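Tello grip fault

The Tello grip fault was a recurring failure in the Tello, a two-armed tabletop robot developed by Slanina at its workshop in Ivstead. The fault caused the robot's grippers to report that they were holding an object when they were not. It is mostly known from a test run in Zetdale, where it went unnoticed for much of a night.

Background

The Tello was promoted as a machine for light kitchen and storage work, trained on human demonstrations of tasks with containers, lids and wire racks. Slanina described the grippers as "self-checking", a claim that was repeated widely and tested rarely. The check relied on motor current alone. A rise in current was read as contact with an object, although a stiff cable or a dry hinge could produce the same reading.

Zetdale run

In November the Tello was left to carry out 821 pick-and-place cycles. The log recorded 11 failures. Esmaeil Jafarzadeh, a technician who reviewed the side video, found over 300 cycles in which the jaws had closed on nothing and the arm had gone on to place nothing on the shelf. Shortly after 2 a.m. the left arm, treating its gripper as loaded, pushed a rack off the table. Slanina called this "an isolated contact event" – a phrase that does not appear elsewhere in its safety paperwork.

Cause

The company first blamed thin plastic lids, which it said were hard for any gripper to hold. Nasrin Farahani, an outside engineer, disputed this. Her report noted that 74 of the demonstrations used in training had been recorded with a sticking trigger, so that the stored jaw position lagged behind the real one. 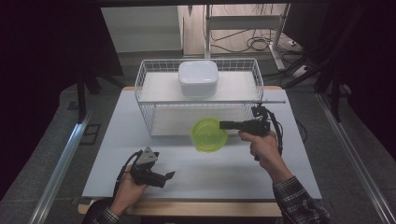
Farahani argued that the robot had learned to move off before the jaws were shut, and that the current check then hid the mistake. Slanina accepted the first point but not the second.

Response

A software update added a jaw-width check. The company said the fault was resolved, but released no figures from a repeat run. The word "self-checking" was later dropped from the Tello's sales material.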